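News Local Schools Business Opinion Jobs Contact

Lutby pupils' pencils to be sorted by colour as council buys into "tidy desk" scheme

Primary schools in Lutby will spend the rest of this term putting pencils into coloured bins, under a scheme the council says will save money and calm classrooms down. The evidence offered for either claim is thin.

The Clear Surface programme, agreed in October 2021, covers 16 schools. Each classroom gets a set of translucent plastic bins in different colours and sizes, a laminated card explaining what goes where, and a seven-page guide for staff. Pens go in one bin, coloured pencils in another, and anything broken or blunt is meant to be taken out at the end of the day.

The bins come from Jirnis, a storage supplier based in Dindumach, which also wrote the guide. The council is paying £609 for each school, training included. It did not ask other suppliers for a price, saying the total fell below the level at which it has to.

Similar bins can be had in any hardware shop in town for a few pounds each. Asked what the rest of the money buys, the council pointed to the training, which lasts one morning and is given to one member of staff at each school. That person is then expected to pass it on to colleagues. No cover is paid for while they do.

Jirnis says in its sales leaflet that children in a sorted classroom "gain up to 100 hours of learning" over their time at primary school. The figure appears in large type on the front page and is repeated in the council's own report to members. Neither document says where it comes from. When this newspaper asked, the company sent a second copy of the leaflet.

A later reply said the figure was "modelled" from the time pupils spend looking for something to write with. It did not say how many pupils had been watched, in which schools, or whether anyone had timed them before the bins went in as well as after. The words "up to" leave room for a good deal less than 100, including nothing at all.

The council's report is no more forthcoming. It says the scheme was tried out at one school in the spring and was "well received". There is no record of how many pencils the school was buying before the trial or after it, although the main saving claimed is on pencils. The report puts this down to stationery being ordered in bulk with paper, glue and exercise books, and says a separate line will be added to the accounts next year.

Teachers who spoke to us were split. One, who has taught in the town for many years, said she had kept her pens and pencils in separate tubs for as long as she could remember and did not see why she should go to a meeting about it. The tubs were old margarine pots and had cost the school nothing. Another said her younger pupils liked putting things away by type and that the floor was clearer at home time. She thought this would probably wear off by Christmas.

A third raised a practical point. The guide gives coloured pencils and black pens their own bins but is silent on ordinary lead pencils, felt tips, rulers and rubbers, which make up most of what is found on a classroom table. In her room these had ended up in whichever bin was nearest. The laminated card does not mention them either. Jirnis says extra bins can be ordered.

There is also the matter of the lids, or the want of them. The bins are open at the top, so they cannot be stacked when full, and the guide asks for them to stand at the far side of the table where children can see into them. In classrooms with small shared tables, that takes up space pupils would otherwise use for their books. The guide suggests moving the bins to a shelf in lessons where space is short, which would seem to bring back the trips across the room that the scheme was meant to stop.

Parents have been told about the change in a letter home. It asks that children do not bring their own pencil cases while the scheme is being set up, a request that has caused more complaint than anything else in it. Several parents said they had bought new cases in September. The council now says the letter should have described this as a suggestion, and that schools may decide for themselves.

None of this amounts to a scandal. The sums are small by the standards of a school budget, and no one is likely to object to a tidy table. But schools in the town have been told twice this year that there is no money for reading books, and a leaking roof at one of the 16 has been on the repairs list since before the summer holidays. Against that, it is fair to expect some sign that the new bins do more than the margarine pots did.

The council says it will review the scheme after two terms. It has not yet settled what it will measure. A draft list includes staff opinion, "visual order" and the number of pens and pencils lost, though schools have not been asked to count what they have now.

Jirnis, meanwhile, is already offering a larger set for secondary schools. The council says it has no plans to buy it. A page on the company's website lists Lutby as a "partner town" and says more schools will be joining shortly. The council said it had not seen the page and would be asking for the wording to be changed.

A separate offer, for sorting trays aimed at school offices and sold under the name Lu, was turned down last month.

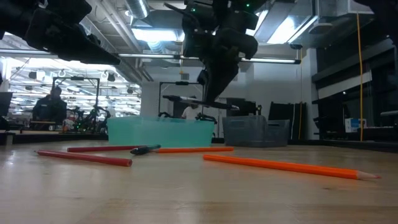 Red and orange pencils and black pens, with teal and grey plastic bins.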